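Trikov F2 Lint Shaver
Section 4: Preparing and Shaving Fabric

4.1 Before you start

The F2 removes pills, fuzz and loose fibers from knitted, woven and fleece fabrics. Charge the unit fully before first use. A full charge takes 2 hours with the supplied Lasley adapter and gives up to 50 minutes of shaving. The charge lamp blinks while charging and goes out when the battery is full.

Caution: Do not use the shaver while it is connected to the adapter. The motor is locked out during charging, and forcing the switch can damage it.

4.2 Choosing a guard

Three guards are supplied. Each one snaps over the foil and sets the distance between the foil and the fabric.

Guard A (low): flat woven fabrics, bed sheets, canvas
Guard B (medium): sweaters, wool coats, upholstery
Guard C (high): fleece, brushed fabrics, plush and other long pile

If you are not sure which guard to use, start with C and move down one step at a time. Never run the bare foil on knitted fabric.

4.3 Shaving

1. Check that the fabric is clean and fully dry. Damp fibers clump behind the foil.
2. Remove pins, badges and loose thread. Close zippers and move them clear of the working area.
3. Lay the item on a firm, flat surface and smooth out any folds.
4. Fit the guard. It clicks twice when it is seated.
5. Slide the switch to position 1. Use position 2 only with guards A and B.
6. Move the shaver in small circles without pressing down. The weight of the unit is enough.
7. Empty the lint cup after every 7 minutes of use, or sooner if the motor tone drops.

Note: Cuffs, hats and other narrow items shave more evenly over a smooth rounded form. Any form will do as long as it is stable and free of sharp edges.

Caution: Keep the foil away from seams, embroidery and buttonholes. A raised thread can be drawn into the blades and cut.

4.4 Long-pile fabrics

Long pile hides folds, and a fold lifted into the guard opening will be cut through. Feel the area with your free hand before each pass — the pile should lie in one direction and the backing should be flat.

1. Brush the pile in its natural direction with the supplied brush.
2. Fit guard C and select position 1.
3. Work along the pile, never against it.
4. Brush again and check the area under side lighting. Dark colors show missed fuzz poorly under a ceiling lamp.
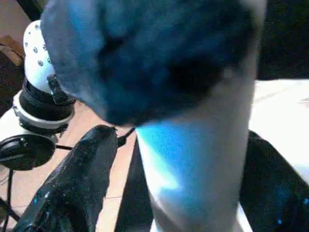 Figure 4-3. Dark blue pile fabric with a shadowed fold or hollow. Flatten folds before shaving.

4.5 After use

1. Switch off and wait for the blades to stop.
2. Remove the guard and lift off the foil.
3. Brush lint from the blades. Do not rinse the blade assembly.
4. Refit the foil and store the unit in the Abreu pouch.

Replace the foil after 21 hours of use, or at once if it is dented.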